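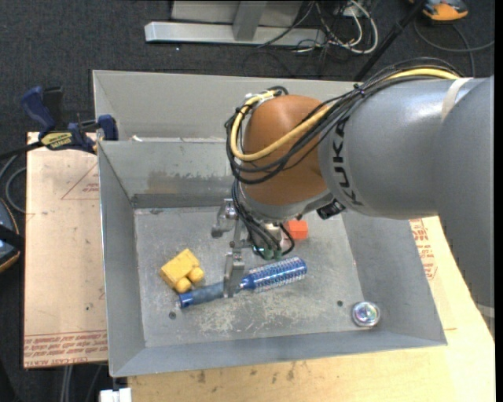
Surely, wrote Godfrey Mutiso in the margin of last week's handout, a shop that never runs out of anything is a well-run shop. I have kept the margin, and most of today is an answer to it.

Week 6: Safety stock, or paying rent on your worries

Reading: the Dolmont case, all 17 pages, including the table everybody skips.

Safety stock is what you hold in case you are wrong. Since you will be wrong, you hold some. The argument is over how much, and it is usually won by whoever got shouted at last.

Dolmont sells door hinges. In January it ran out of one size for two days and a customer complained in writing. By spring it owned 1028 boxes of that size and was selling 31 a month. Work out how long they will last. Then work out what the shelf costs over that time, using the rates from Week 4.

Terms to know
Lead time: the gap between ordering and getting.
Service level: the share of order cycles you get through without running out. Going from 95 to 99 percent costs far more than going from 90 to 94. Draw the curve before class.
Dead stock: see Dolmont.

Back to the margin. A shop that never runs out has bought that record with somebody's money. Sometimes the price is fair (blood banks, bakeries at seven in the morning). For hinges, I have doubts.

Problem set: questions 1 to 5, due Wednesday, May 11, 2022. Show your units. An answer of "33" will be read as 33 hinges, 33 weeks or 33 dollars, whichever is most wrong.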